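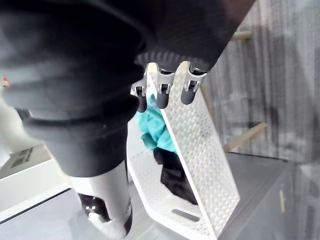 A white plastic basket with a teal cloth inside, held at the rim by three robotic fingers.

Okay, I did not have Špela Babić posting from a lake at six in the morning on my list for this week, but I'm so glad she did!

The Volbridge star has been pretty quiet online ever since the show wrapped in July, and her fans (me, I'm her fans) were starting to get twitchy. Then on Wed 21 October she dropped a whole batch of vacation photos with her boyfriend, director Tihomir Dimitriou, and my group chat hasn't calmed down yet.

The two of them have been holed up in a cabin outside Furkthorpe, and it looks like heaven. There's Špela in a giant mustard sweater with her hair in a knot. There's Tihomir burning pancakes. There's a very blurry one of the pair of them laughing on the dock with a blanket over their heads, and that's the one I keep going back to, because when was the last time you saw him smile in a photo? He spent the entire press tour for Gesov looking like he was waiting on a dentist.

"No signal, no schedule, no makeup," she wrote under the first batch, and then, a few hours later, "OK, there's a little signal if you stand on the woodpile."

She told her followers the trip was meant to last 3 days and they've now stretched it to 6. Her sister jumped into the comments to ask who was feeding the cat. Špela answered with a single grimacing emoji, so I'm a bit worried about the cat.

Of course everybody went straight to zooming in on her left hand. I did too, I'm not proud. There's a ring in the pancake picture, a thin gold one, but she wore something very like it on the Kasten red carpet last year, so I wouldn't go buying a hat. The couple have been together for 2 years and neither of them has ever said a word about getting married. When a radio host tried to bring it up this summer, Tihomir talked about lenses until the segment ran out of time.

What I really want to know is whether she's coming back for another season of Volbridge. She's been in 118 episodes, she IS that show as far as I'm concerned, and the cast announcement still hasn't come. One fan asked her outright under the lake photos and she liked the comment without replying. Make of that what you will. I've decided it's a yes, and my friend Dana says it's just good manners.

Tihomir is due back at work on his next movie after the break, and Špela hasn't posted anything since the woodpile. I'll update if she gets down off it.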